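Deltitz Shared Workshop — Two-Arm Build Group
Minutes of the meeting of 2018-05-29

Present: Zahira Sembiring (chair), Yaryna Shevchuk (minutes), four members of the build group.
Apologies: none received.

1. Minutes of the previous meeting
Accepted with one correction. Item 4 should read "wrist cable", not "waist cable".

2. Matters arising
The spare bench key has been returned. The order for M3 screws was placed with Nerkix and has arrived short by one bag. Yaryna to write to them again.

The question of who pays for the second power supply was carried over from the last meeting and is carried over again under item 7.

3. Table and backdrop
The white cloth is up behind the table and the tabletop is clear apart from the test items. Zahira reported that the detection script gives far fewer false hits against the plain background than it did against the shelving. One member asked if the cloth could be ironed. The folds have not affected detection so far, and the matter was left.

It was agreed that tools are not to be put down on the table while the arms are powered, including during short pauses.

4. Grippers
Both grippers are now fitted. They are the same two-finger type with parallel linkages. The pivot screws on the left unit were taken out, cleaned and put back with medium thread locker after one worked loose in the 200-cycle open and close test. The test was then run again in full and no screw moved. 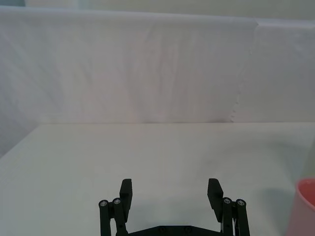 Zero position was discussed at some length. At present each gripper is homed by driving it fully open until the motor current rises, then backing off 2 degrees. Yaryna is of the view that this wears the stops and wants a homing switch. Zahira is of the view that there is no room for a switch without redrawing the base plate. Agreed to keep the current method, lower the current limit, and look at the stops again in December.

The finger pads were also raised. The ribbed pads hold well on flat sides and less well on curved ones. A member offered to cut a set from softer rubber sheet for comparison. Accepted, provided the thickness is kept the same so that the closing width does not have to be measured again.

5. Bottle and cup routine
The aim for this stage is unchanged: the right arm takes hold of the bottle, lifts it, moves it to the cup, tilts it and returns it to the table. The left arm steadies the cup. No liquid is to be used until item 6 is closed.

Zahira went through the run log. Of 53 attempts at the grasp with the present settings, most failures came in one block, before the approach height was changed. The old height brought the fingers in too near the shoulder of the bottle, where the body narrows, and the grip slid upward on closing. The approach is now at the middle of the body. The new value has been saved in the shared settings file and members are asked not to keep private copies.
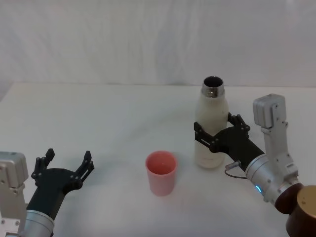
The left arm is not yet part of the sequence. It can be sent to a waiting position with the gripper open, but the move from there to the cup is still done by hand control. Two points came up:

The cup is light and moves at the slightest touch. The left gripper should close slowly and stop on contact. Yaryna has a first version of this and will merge it once the current readings are less noisy.

The two arms share the space above the cup. There is no check in software to keep them apart. Until there is, only one arm moves at a time. This was agreed without a vote and is to be written on the start-up sheet.

6. Cables and spill protection
The cable at the right gripper hangs in a loop below the wrist. It has enough slack for the full wrist turn, but it could catch on the bottle during the tilt. Options were a clip on the wrist segment or a shorter cable. The clip will be tried first. Zahira to print two sizes.

For spills, a shallow tray under the cup was preferred to a sheet over the whole table — the tray changes the cup height, so the left arm positions will need to be taught again afterward.

7. Money
The balance stands at 1090. Ruangrit has quoted for the second power supply and the quote is valid to the end of next month. Members asked for a second quote before deciding. Carried over.

8. Any other business
The Breton room is booked by another group during our usual evening slot next month. Yaryna to ask for a swap. The emergency stop button is to be tested at the start of every session and initialed in the log; several entries are missing.

Actions
Yaryna: Nerkix order, slow-close merge, room swap, second quote.
Zahira: cable clips, current limit, start-up sheet.
All: log initials.

Next meeting to be set once the room is confirmed.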